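27 Jan 2018

We lost 3-1 at Flemis last night, and for two periods it was closer than that. I drove over with Efa Griffiths and we got to the rink with the warm-up nearly over. There were up to 400 in, which is good for an away night in that league.

Gwenaël Vidal scored ours on the power play, a low shot through traffic. Flemis levelled before the break, then got two in the third when our second line was tired and changing badly. Devberg did the same to us in September, so it needs sorting.

Delyth was in goal and stopped nearly everything. I'd start her again against Edwards.

The coach home is £30 if you book through Sharada Alva. I still think that's steep, but the car used more than I expected. 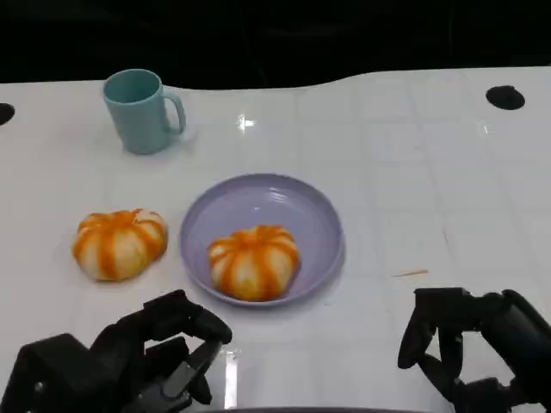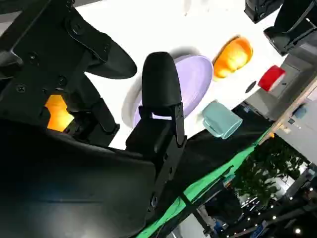 Table and gripper. Match photos to follow when Efa sends them.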